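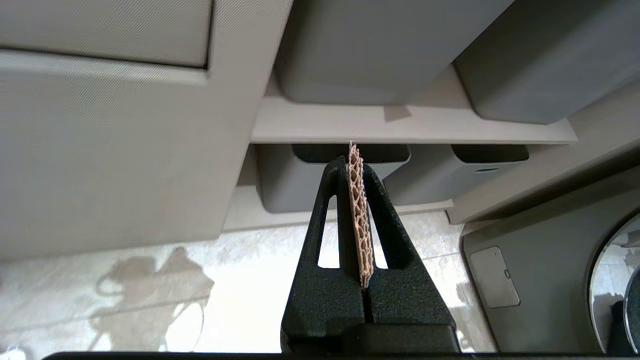 About Us

Hi, and welcome! If you found us by typing your grandmother's maiden name into a search box at midnight, you're in good company, because that's how I got into all this too.

I run Sowerby Local History Press, which sounds grander than it is. We're a small publisher of town histories, parish and township books, old diaries, school registers, reunion booklets and the kind of street-by-street record that a big publisher would never look at twice. We started in 2000 with one book, a borrowed desk and a laser printer that jammed whenever the weather got sticky. The desk is still here. I gave up on the printer.

How we started

My first book was supposed to be a pamphlet. I'd been asked by the historical society in my town to type up a box of minutes from the old creamery cooperative, and I said yes because I thought it would take a weekend. Well, it took most of two years! The minutes kept mentioning people by last name only, and a fire that everyone at the meeting clearly knew all about and so hadn't bothered to describe, and a bridge that moved (it really did move, they took it apart and put it up again a half mile downstream). I ended up calling people, and then visiting people, and then sitting in kitchens with photo albums on my lap, and by the end of it I had a proper book with an index and a fold-out map.

We printed 459 copies. I'd love to tell you there was a reason for that number, but the print shop had that much of the cream-colored paper left over and offered me a good price on it. They were gone by the next summer. People bought one for themselves and one for a sister in Arizona, and then the sister would write to me with a correction. I still have the letters, and quite a few of those corrections went into the second printing.

After that, a neighboring town called to ask if I could help with theirs, and then a church, and then a retired band director with every concert program since the war. I never exactly decided to be a publisher.

What we do

Mostly we help people turn a pile into a book. The pile might be clippings, tax rolls, a shoebox of snapshots, cassette tapes of somebody's uncle, or a manuscript that a member of the society worked on for years and didn't get to finish. We read everything you send. Then we write you a long letter (I'm known for these, sorry in advance) about what I think is in there, what seems to be missing, and what kind of book it wants to be.

From there we can do as much or as little as you like. Some groups only want typesetting and an index. Others want us to interview folks, check names against the census, track down permission for the photographs, draw maps, and argue with them about commas. I like the second kind of job best, but the first kind pays the heating bill and I'm happy to do it.

We also keep our books in print. If a title sells five copies a year, fine, we'll print five copies a year. A family moving back to town should be able to buy the town's history without hunting through estate sales for it.

The Flodero Series

If you've seen one of our books on a library shelf, it was probably a Flodero. Those are the slim green ones, each about a single street, a single mill, a school, a lake, whatever. Flodero was the name of the opera house on the second floor above the hardware store where I grew up. It closed long before I was born, and you could still read the name in the stairwell if you knew where to look, so I borrowed it. There are 19 Flodero titles now, with another on the way in August, on a stretch of canal and the families who kept the locks.

The series has a few house habits. Every book has a real index, with women listed under both their married and maiden names wherever we can find them. Every book has a page at the back for your own notes. And when we don't know something, the text says so. I'd much rather print "we could not find out who built the barn" than repeat a good story that started in somebody's centennial speech in 1923.

Workutel, our listening project

This one is close to my heart. Workutel is our collection of recorded memories from people who worked the old telephone exchanges, the feed mills, the canneries and the rural mail routes. We began it when I noticed that our books were full of mayors and ministers and awfully short on the people who'd done the work. (Guilty! My creamery book has three pages on the board president and one paragraph on the milk haulers.)

You can sit with us for an hour or come back four times, it's up to you. You get a copy of the recording and a typed transcript, and nothing goes into a book until you've read it over and told us it's okay. Some people cross out half. One woman crossed out nothing and added eleven pages by hand – those pages were the best thing we printed that year.

Where to find us

We're on the ground floor of the old Broraveo building, across from the post office. It was a glove factory, then a roller rink, then a place that sold pianos, and there's still a dip in the floor by the back windows where I'm told the rink's organ stood. I haven't been able to prove that. If you skated there and remember, please come tell me!

The reading room is in front. We have our own titles, a pretty good run of county atlases, the high school yearbooks with a few gaps, and almost 2000 postcards sorted by town. You're welcome to look at anything. Pencils only at the big table, please, and coffee stays on the windowsill. The door sticks in winter, so give it a shove.

We're open most weekday afternoons, but I'm often out on an interview or at somebody's attic, so call first if you're driving any distance. Parking is free behind the bank after lunch.

A few things people ask

Do you buy old photographs? We don't, but we'd be glad to scan them and hand them right back to you. We'll ask you to write down who's in them while you're here. Do that part at home too, on the back, in soft pencil, before another year goes by.

Can you look up my family? A little, if they lived in one of the towns we've covered. Send me the names and whatever dates you have and I'll check our indexes for free. Anything longer than that, I'll point you to the county clerk or the library, who are better at it than I am.

Our society has no money. Is it still worth calling? Yes. Plenty of our books were paid for by advance orders, a few dollars at a time, with the buyers' names printed in the back. It's how subscription books were done in the 1880s and it still works fine. We'll help you make up the order form and work out how many you need to sell before anything goes to press.

I found a mistake in one of your books. Wonderful, and I mean it. Tell me the title, the page, and how you know. We keep a running list for each book, and the fixes go in at the next printing. If you're the first to report it, your name goes in the thank-yous.

Do you publish novels? No, though I've read a few very nice ones that came in the mail anyway. Family memoirs are a maybe. If yours has a good deal about the place in it as well as the people, send me a chapter and I'll write back.

Getting in touch

Stop in, call, or write to us at the Broraveo building. Regular mail is fine and email is quicker. Please don't send originals until we've talked – a photocopy or a list of what's in the box is plenty to start with. I answer everything myself, usually within two weeks, a bit longer when a book is at the printer's.

Page last updated Thursday, January 25, 2024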